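Alholm 90 table and Vesness basket: review
Posted September 6, 2019 by Mojtaba Ansari

I use a side table for folding and sorting cloths, with a basket parked on it. The Alholm 90 replaced a painted desk in December. The Vesness basket was bought separately, order 1264, and is reviewed here because the two are used together. The table takes up most of this review. 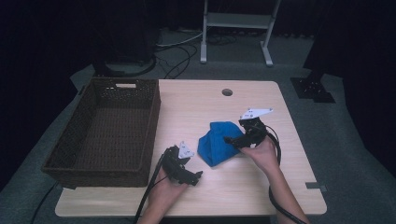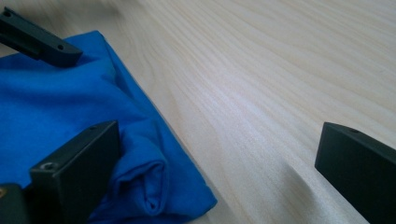
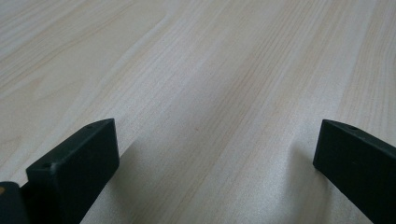 Table top. Light wood grain, rounded corners, smooth finish with a low sheen. Corner radius is large enough that fabric does not catch when dragged off the side. The grain pattern varies across the top, from wide arches to tight stripes. Buyers who want an even pattern should look at the Akl, which comes in a plain color. Under a lamp placed low, the finish reflects enough to make pale lint hard to find. Overhead light is better.

Friction is moderate. A cotton cloth stays where it is put and can be smoothed with one hand. Slippery linings creep if the table is bumped.

Cable hole. One round grommet near the long edge. The cover supplied with mine was a poor fit and I leave it off. Small items such as buttons can go through the opening, so keep it on the far side.

Stability. On carpet, the legs needed a second tightening after 15 days. No movement since. Assembly took 16 minutes with the supplied hex key. The instructions show the leg brackets upside down in step two.

Basket. Dark brown wicker, rectangular, open weave toward the rim and a tight weave on the bottom. The tight bottom matters for socks and washcloths, which work their way through a looser one. The handle cutout is wide enough for four fingers. Its inside edge was rough on arrival and I trimmed two loose ends with side cutters.

The basket is large for this table. Set lengthwise on the left it uses nearly half the surface and overhangs slightly. It does not tip, but a full load should sit toward the middle. The Ballano basket is narrower and would leave more folding room, although its bottom is slatted.

Cleaning. Damp cloth for the table. Soft brush for the wicker, working along the weave.

Ratings: table 4 out of 5, one point off for the grommet cover and the instructions. Basket 3.5 out of 5. I would buy the table again and order the basket one size down.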